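Bench Organizer, Electrical Parts Room (part-time) - Kitden, Wuserau

We keep a big room full of control parts, and we need one more person who loves putting things where they belong. Circuit breakers, relays, push buttons, the little odds and ends that come back from jobs - all of it passes over our tables before it goes out again, and we'd be so glad of another pair of careful hands!

You'd work 14 hours a week, mornings from 8, alongside Morag MacBrayne and Aatos Aaltonen. Most days you'd fill trays from a pick list, set parts out by type, and re-tape the tables when the lines get ragged (Morag has strong opinions on tape and will happily share them).

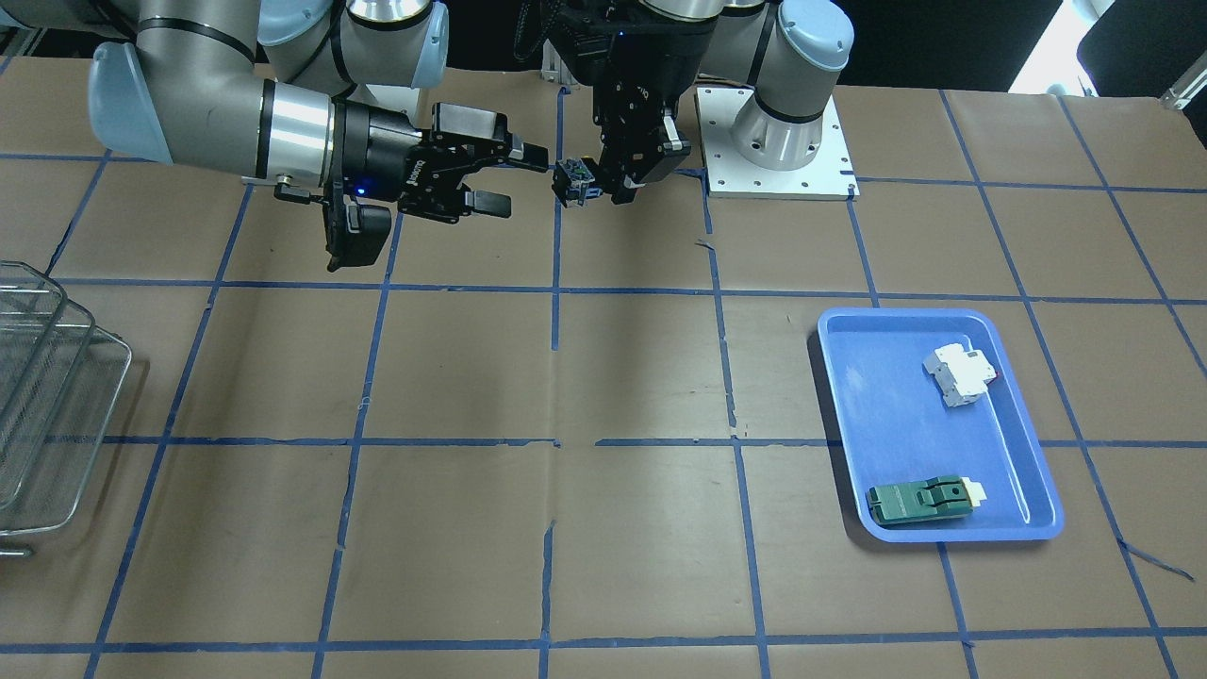
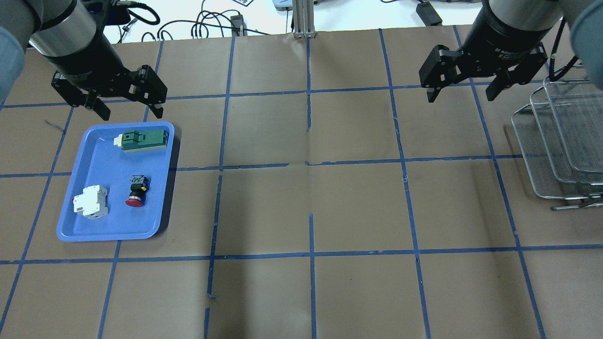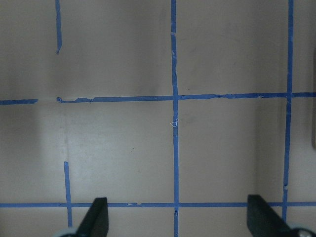
Blue tape marks out the cells on the tables.

You don't need an electrician's license. If you can tell a breaker from a contactor, great, and if you can't, Aatos will teach you in your first week. We do ask for good eyesight for small print, with glasses or without, and the patience to check a tray twice. Experience in a stockroom, a hardware store or a school lab would be a real plus.

The job starts in June. There's free parking behind the building, and the coffee is decent.

To apply, send a short note to Sheena MacRitchie at the Kitden front desk and tell her about something you've sorted out lately - a garage, a sewing box, anything. No résumé needed at this stage.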